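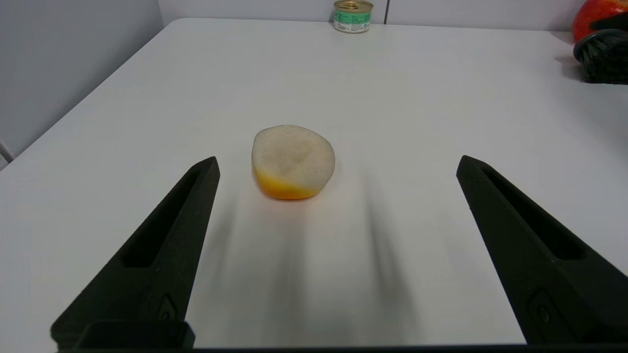
Wanda Kubiak
Founder and head teacher, Kekby Cooking School

Print | E-mail

Hi, I'm Wanda! I started Kekby in my own kitchen in Drernthorpe with 2 burners and a very patient neighbor, Sneha Pal, who still teaches our bread nights (and still won't let me near her starter). These days we have a proper teaching kitchen on the second floor of the old Wernis building, and almost 600 people have cooked with us. Baking, soups, knife skills, pie - we love pie.

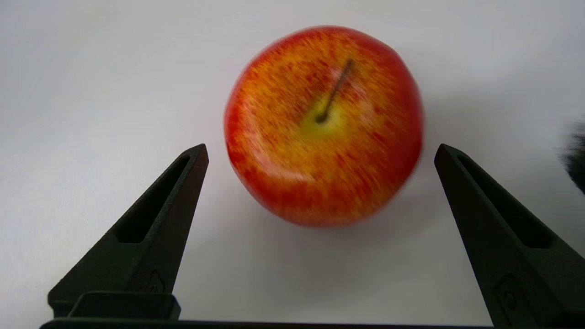
How classes work

We keep groups to 18 and everybody cooks. You eat what you make, and the recipes go home with you. Soo-ah Seo runs the Saturday kids' class, which fills up fast, so write early! Apple month is every November.
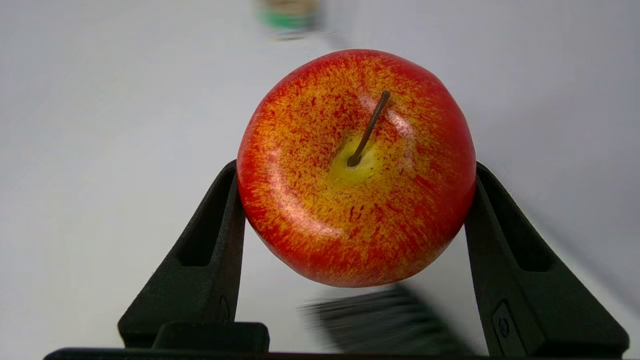 Come say hello

Ring the bell at 212 and come on up. If you have allergies, tell Si-eun Hwang when you book and she'll work out swaps with you. Gift cards are at the front desk, or just ask by e-mail.

Print this page | E-mail this page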